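Slow Breathing Comes to the Staff Room

At ten past one the blinds go down in a side room on the second floor of the Fungate building, and the lunch queue next door carries on as normal. Inside, 12 chairs are set out in two loose rows. People come in with their coats still on, sit down, put both feet on the floor and start to breathe out for longer than they breathe in.

That is most of what happens. The session lasts 16 minutes, and then everyone goes back to work.

Fungate handles bookings and complaints for several holiday parks, and its phone lines are busy from early spring to the end of August. Staff there have had access to a paced breathing course called Trundus for a little over a year. It was brought in after a bad summer, when sick leave went up and the exit interviews kept mentioning the same things: tight chests before a shift, poor sleep, snapping at the family in the evening.

The method is simple enough to write on a card. Breathe in through the nose for a count of four, breathe out through the mouth for a count of six, and leave a short gap before starting again. Shoulders are allowed to drop but nobody is told to relax, as the course writers found that the instruction made some people tense up. Beginners do five rounds and rest. Later sessions add a slow scan of the jaw, hands and stomach.

Long out-breaths are thought to encourage the body's resting response, and many people notice their pulse slow down while they do them. How far that carries into the rest of the day is harder to say. The staff we spoke to were divided. One call handler said she used it between difficult callers and at traffic lights. Another had given up after a fortnight and taken up swimming, and felt a good deal better for it.

A third said the breathing itself did very little for him. What he liked was the room, and the fact that his manager was not allowed to book over the slot.

Trundus keeps its own attendance figures. Across the sites that use it, 358 people signed up in the first year, and drop-out was highest in the first three weeks. Those who stayed tended to go with a colleague, or to have a fixed time. The people who meant to fit it in when things were quiet mostly stopped coming.

There are points to watch. Anyone who feels light-headed should go back to normal breathing and stay seated. People with asthma or a heart condition are asked to speak to their GP before joining, and the same goes for late pregnancy. For some people with a history of panic attacks, paying close attention to the breath can make things worse. The course offers them a different exercise, which is done with the eyes open and involves naming sounds in the room. Breathing practice is also no replacement for treatment, and a low mood that goes on for more than a couple of weeks should be talked over with a doctor. 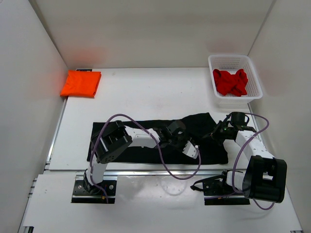

Skuvar, August – The second site to take on the course runs it differently. Sessions here are at the start of the shift, before phones and screens are switched on, and they last 10 minutes. There is no leader. A recorded voice gives the counts, and a soft tone marks each change.

Attendance is steadier than at Fungate, possibly on account of the hour. The main grumble is the recording, which several people find too slow, and a new version with two speeds is being tested. Staff have also asked for a printed sheet to take home – the current one is a small booklet called Pan, and it has been photocopied so often that the diagrams have turned grey.

Places on the autumn course are open to all staff, including those on part-time hours. New starters can sit in on one session before they put their name down, and loose clothing is suggested but not required.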